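Wevari Tabletop Sim Pack, by Nostilora
Updated 2018-02-28

Virtual arm, two-finger gripper, table, loose blocks and bars. Runs on a normal desktop, no hardware to buy. 20 practice layouts in the box, more coming in March. Wrist view and room view both included, switch whenever. 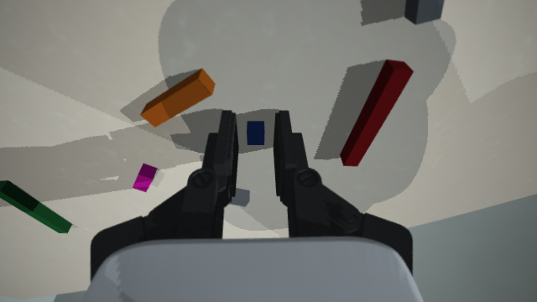

Can I load my own parts?
Any closed mesh will import, just set the weight first or it'll slide all over the place.

Wrist view is the one for lining up a grasp. Small block between the fingertips, nudge, close, lift. Shadows are on by defualt, turn them off if your vision code hates them. Most people's does at first.

Room view for checking reach and elbow clearance. Second smaller arm on the pedestal, shelf with bins, pictures on the wall.

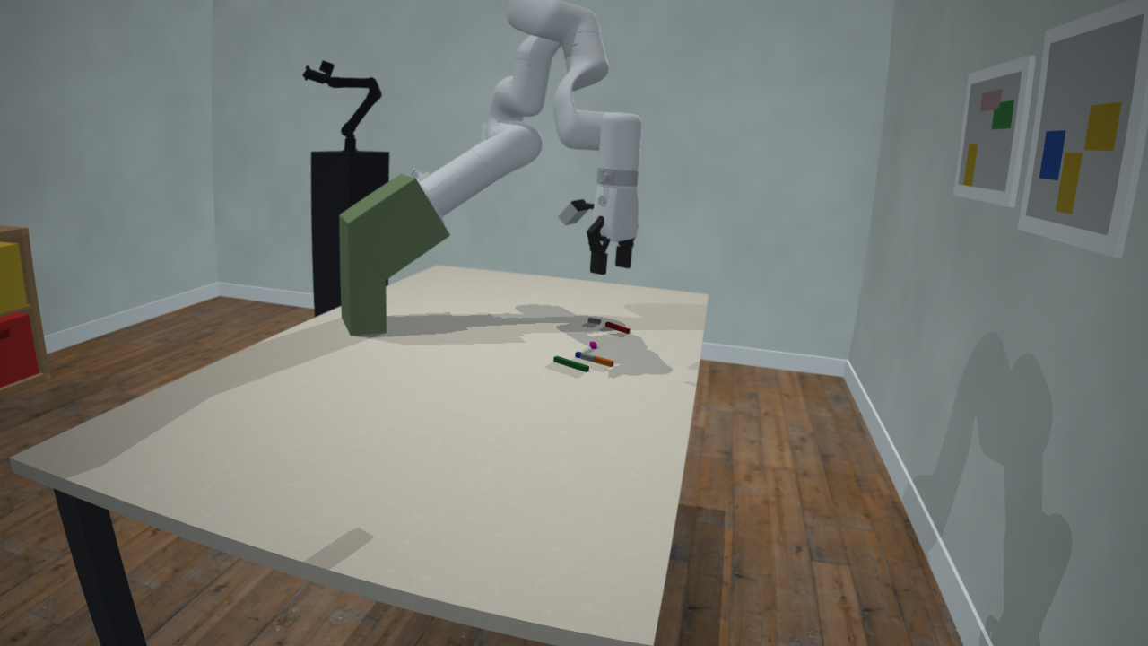
Tomás Egan

Been running this nearly 3 weeks. Setup quick, manual thin. Joint limits page is missing a table, told them allready. Would still pick it over the Hayes kit for teaching. License covers 36 seats, plenty for us.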